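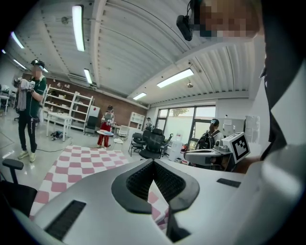 Última modificación: martes, 24 de mayo de 2022

La nave de Hurkico está al fondo del polígono de Ristport, detrás de un almacén de azulejos, y desde la calle no tiene más rótulo que el número. Llegamos un poco antes de la hora y nos abrió Detlef Harms, que lleva las visitas de la jornada de puertas abiertas. Éramos 36 en el turno de la mañana, repartidos en tres grupos. El mío lo acompañó Ourania Andreadis.

La visita empieza por el almacén de textil. Hay 190 referencias entre toallas, paños y mantelería, casi todas compradas a Tzavaras, y cada una lleva una etiqueta cosida con el número de lavados. Las que llegan a cierto desgaste se apartan en un carro. Mawuli Sarpong nos dejó tocar dos toallas del mismo lote, una nueva y otra con más de 159 lavados. La segunda raspa y pesa menos, y se dobla peor por las esquinas.

De ahí se pasa al taller, que es lo que la mayoría habíamos ido a ver. Es una sala muy iluminada, con ventanas a un lado, estanterías hacia el fondo y el suelo gris brillante. Parte del suelo la cubre una alfombra de cuadros rosas y blancos, y conviene mirar dónde se pisa, porque también hay cables. Se trabaja de pie, con visor y con las pinzas en la mano. Un hombre de camisa verde sostenía una toalla gris; algo más allá, una mujer de pantalón rojo tenía su pinza sobre una superficie redonda, azul y blanca, de poco tamaño. No se habla mucho durante las tomas y a los visitantes nos pidieron lo mismo.

Ourania explicó que doblar una toalla parece la tarea más fácil de la lista y es la que más se repite. El paño se tuerce al levantarlo, se pega a la mesa o se abre por el lado que no toca. Las tareas con platos y bandejas salen antes – y cansan menos los brazos. Los turnos son cortos, con 10 minutos de descanso entre uno y otro.

En las preguntas, Pylyp Lysenko quiso saber qué se hace con el textil retirado. Se manda a Ternismont, donde lo cortan para trapos. Otra persona preguntó por el ruido, que en la sala es poco; se oye más la ventilación del almacén.

Terminamos en el comedor con café y unas galletas bastante duras. La visita dura hora y media, es gratuita y hay que apuntarse por correo. El aparcamiento delantero se llena pronto, pero detrás de la nave quedaba sitio. Según Ravindra Tyagi, que coordina las inscripciones, la próxima jornada será en enero – todavía sin día fijado.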